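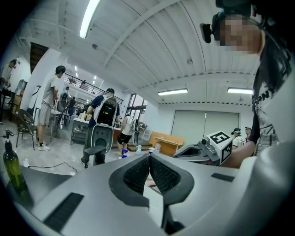

A white T-shirt with black artwork and lettering across the chest.

I have been sulking about album credits since September, and my family would quite like me to write it all down so they can stop hearing about it over dinner. So fine.

It started with Vindow, the second Virgil Roman record, which I bought on vinyl the week it came out (400 copies, cream sleeve, far too much money) and then also put on my phone because I can't carry a turntable to the shops. If you've heard it you'll know the bit I'm going to talk about. Third song, just after the drums drop out, a woman's voice comes in under Roman's and goes up where he can't, and it stays up there for what feels like half the song. I had to pull over the first time. I'm not a crier with music, I cry at adverts with old dogs in them, but I had to pull over.

Who is she? I looked on Plurnix, where I'd been playing it, and got: Virgil Roman. Performed by Virgil Roman, written by Virgil Roman and Gaëtan Millet, produced by Gaëtan Millet. I tapped everything that could be tapped. Then I went home and got the sleeve out and read it under the kitchen light, and there she was, in type the size of an ant's dinner: Magdolna Kerekes, additional vocals.

Additional! She's the best thing on it! I love Virgil Roman, I have loved him since he had the terrible moustache, but if you took her off that song you'd have a decent album track with a long quiet patch in it.

Now, I know how this sounds. Backing singers have always been in the small print, and there's a whole grumbling tradition of people like me pointing it out. My friend Viorica Bratu, who reviews records for a living and has much less patience than I have, says the sleeve did its job, I found the name, so what's the fuss? And I suppose it did. But 400 people own that sleeve. On the day I looked, 3,035 people had saved that one song to their libraries on Plurnix, and unless they went digging the way I did, they think they've saved a Virgil Roman song with a nice high bit.

The thing that gets me is that space used to be the excuse. A cassette inlay is tiny. Even a record sleeve has to fit the lyrics and the thank-yous and the photo of the band looking at a wall. A phone has as much room as you like, you just keep scrolling, and yet we get less on it than we got on a folded bit of card when I was fourteen. I learned half of what I know about music from those inlays. You'd see the same bass player turn up on three records you liked and go off and find a fourth one, and that was how you ended up owning a jazz album at school and being insufferable.

I did write to the label. Avram is a small outfit and Aurel Avram answers his own emails, at least the cross ones, and he was nicer to me than I'd been to him. He told me they had sent in the full list for Vindow, 24 names, right down to the person who tuned the piano at Stillex. What the service chooses to put on the screen is up to the service. He also said, a bit wearily I thought, that plenty of labels don't bother filling in the form at all, and that he could see why. It's fiddly, it takes an evening, and then most of it goes into a drawer.
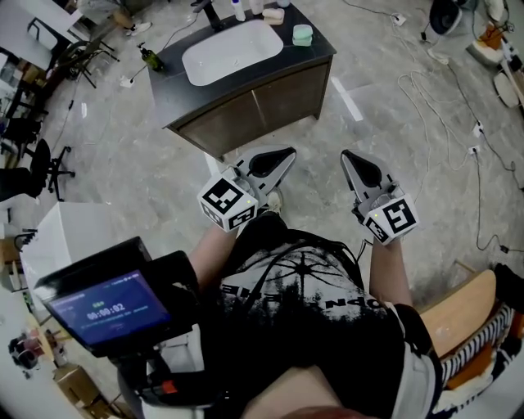

So the names exist, which makes me crosser. Somebody typed out all 24 of them, and what comes out the other end is Roman, Millet, Roman again. I'd understand if it were a question of who goes first. Any arrangement has a front and a back to it, and I don't mind that one bit. Look at that bathroom counter: a dark green pump bottle has the left corner all to itself, and off to the right of the tap the rest are along the back, two white bottles, a little white container, and then the mint-green soap dish with its lid right down the far end. Fine! Give Virgil Roman the corner. He wrote the songs. But the soap dish is still on the counter, and you can find it without taking the plumbing apart. I'd happily have Magdolna Kerekes eighth in a list, or eighteenth, if the list was there to be read.

Viorica's other argument, and it's a better one, is that most listeners don't care. They want the song on while they do the washing up. True, I'm often one of them. But I didn't care either, that morning in the car, until the exact second I did, and that's when the name has to be close to hand. If I'd been slightly later for work I'd have let it go and I'd never have found the two records Kerekes has put out by herself. They're lovely, by the way. The first is mostly her and a harmonium and I wouldn't start there. Get the other one.

And there's money in it, obviously, or there could be. A session singer gets her fee and goes home, and the next job comes from people knowing that she was the one on that song. If the only people who know are Gaëtan Millet and whoever was making the tea, she's relying on Gaëtan Millet to be chatty. I've read interviews with him. He is not chatty.

What would I like? A button that says who's on this, on the song itself, where my thumb already is. Instruments next to names, so that I know who is playing that awful wonderful organ on side two. Let me tap a name and see everything else they've played on, including the embarrassing stuff. And could we please retire "additional vocals" for anyone who is singing the tune? Put "vocals". It's shorter, you'd save ink.

I said most of this to Viorica yesterday while she was trying to eat leftover potatoes, and she pointed out that I'd reviewed Vindow myself, on this very site, in a long and gushing piece that called the high part "Roman's most daring moment". I went and checked. It's there. I've corrected it now, with her name in the first line, and I've sent Aurel Avram the link.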